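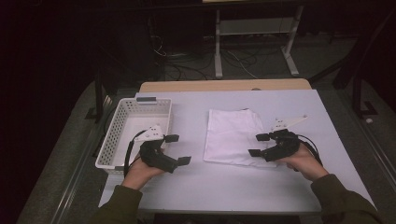

Kausar Minhas wrote:
I would wait before ordering the Drurnero pair. The grippers are good, I agree with that, but the price on the page is without the software seat, and the seat must be renewed. Ask Purska for a full quote in writing before you fall in love with the hardware.

tolvik_bench wrote:
Thank you, Kausar, I have the full quote. It came to 4000 with the first seat included, shipping separate. I should have put this in my first message, so let me write the review in proper order now that I have used the kit for five weeks.

We are a small laboratory and we want to teach a two-arm robot to handle cloth and put it in storage baskets. For this we need many demonstrations by hand. The Drurnero kit is two hand-held grippers, left and right, with cables and the recording software. You hold them, you do the task on the table, and later the same motion should be usable on the arms.

What I like:
The fingers are flat and wide enough for fabric. A folded cloth can be taken by the edge and it stays between the pads without a strong squeeze. My hand became tired much less than with the pair we had printed ourselves.
The bracket on top has holes, so I could screw on what I wanted without drilling.
Left and right are mirrored properly. Other kits give you two identical units, and then your left wrist is always in a stupid angle.

What I don't like:
The cables. They come out from the back and make a loop to the side, and when I reach across the table the loop touches things. With a light plastic basket it is enough to push the basket a little, and then the recording is spoiled.
The manual is short and the section about calibration has a mistake in the order of the steps (mount first, then zero, not the opposite).
Opening and closing is a bit stiff in the first days. It became better.

I will keep them. I would like to hear from people who compared with the Beyene kit.

pelmet99 wrote:
Had the Beyene for a semester. No cables, which sounds lovely until you are swapping batteries in the middle of a good run. Also heavier in the hand. For rigid parts I'd still pick it over the Drurnero, the fingers close more evenly. For cloth, no. It bites a wrinkle into the fabric and then your second fold is off.

Kausar Minhas wrote:
I disagree about the cloth. We folded towels with the Beyene for a whole winter and the wrinkle problem went away with softer pads. The pads are cheap. You can't change the pads on the Drurnero without opening the finger, at least on the older version.

tolvik_bench wrote:
On mine the pad comes off with two small screws from the back side. I did it once, to clean. So maybe they changed the design. I don't know which version you had.

Kausar Minhas wrote:
Older one then. Mine was glued. OK, I take that point back. The renewal price I don't take back.

grommet_ann wrote:
Can somebody say how the cable thing behaves over a long session? I'm supposed to pick between these for a shared bench at Flestmont and people there will be on it most of the afternoon. Basket and bin tasks mostly, some folding.

tolvik_bench wrote:
I can tell you my experience. The first week I let the cables lie on the table and it was bad. After that I tried to lead them over the shoulder, with a strip of Velcro on the upper arm. This is better for the table but you feel the weight of the cable at the wrist when you turn the hand. Now I let them fall to the outer side, left cable to the left and right cable to the right, and I keep the basket farther away from the edge than I would like. The right hand is fine in this way. The left hand still passes near the basket, so I must be careful.

A longer cable would not help, I think. A thinner one would. I wrote this to Purska and they answered politely that it is "noted."

pelmet99 wrote:
"Noted" is what they told me about the calibration page in December.

marrowfat wrote:
Going to be the grumpy one. Why pay for this at all? A pair of printed grippers, a pair of encoders, a decent camera on your head, done. Our students built theirs and the recordings are fine. You are paying 4000 for black plastic and a nice box.

tolvik_bench wrote:
I had the printed ones first, as I wrote. They worked, and I don't want to say bad words about them. But each of them was slightly different after repair, and we repaired them often. When the finger geometry changes, the old recordings and the new recordings don't match so well. I lost a lot of evenings to this. If your students have time and patience, printed is a reasonable choice. I didn't have the time.

marrowfat wrote:
Fair. We do keep a drawer full of spare fingers.

grommet_ann wrote:
How is the support? That matters more to me than the hardware, I'm the one who gets the email when it stops working.

Kausar Minhas wrote:
Slow and correct. They once took six days to answer and the answer was exactly right. With Beyene I got a reply in an hour that had nothing to do with my question.

tolvik_bench wrote:
My experience is similar, but I only needed them once. The right unit stopped reporting the finger opening, the value stayed frozen when I closed it. It was the plug, not the gripper. They sent a new cable without asking for the old one.

Some details for Ann, as it is a shared bench:
Put something pale and matte on the table. We have a pale board over a wooden desk, and the black fingers are easy to find against it. On the bare wood the tracking was a little worse for us, but I didn't test it seriously.
White cloth on a pale board is not so easy for the cameras. It is possible, but I would begin with a colored cloth and go to white later. I did the opposite and I regret it.
The handles are a good size for me. A colleague with small hands says that the reach to full open is uncomfortable, and she prefers short sessions.
Sleeves: wide cuffs get in the way of the handle. Close-fitting ones are fine.

pelmet99 wrote:
Second the small hands comment. Try before buying if you can. Purska will lend a demo pair if you pester them.

marrowfat wrote:
Question about the basket task. Are you grabbing the basket by the rim with one hand and loading with the other, or leaving it free? Ours slides all over the place.

tolvik_bench wrote:
Left gripper holds the basket or stays close to it, right gripper brings the cloth. When I left the basket free it moved almost every time the cloth touched the rim. The side walls with openings look convenient to grip, but the pads slip on them, so I take the rim. If you use both hands for the cloth you need something under the basket against sliding. We tried a rubber mat and it was good, only it was dark and we had to cut it smaller than the bottom.

Kausar Minhas wrote:
Holding the rim is cheating a bit, no? The real robot may not have a free arm.

tolvik_bench wrote:
Our robot has two arms, so the free arm exists. I understand the objection, but I record what the robot will be able to do. For a one-arm robot I would buy only one gripper, and by the way Purska does sell them single. The price for one is more than half of the pair — ask before you decide.

grommet_ann wrote:
That's useful, thanks all. Leaning Drurnero, with a demo pair first. Does the seat cover two machines or just one?

Kausar Minhas wrote:
One. I told you, read the quote.

tolvik_bench wrote:
One recording machine, yes. Playback and export worked for me on a second computer without a seat, but I am not sure if this is intended, so please don't plan your bench around it. I will write again after the next software update, they promised to correct the calibration page.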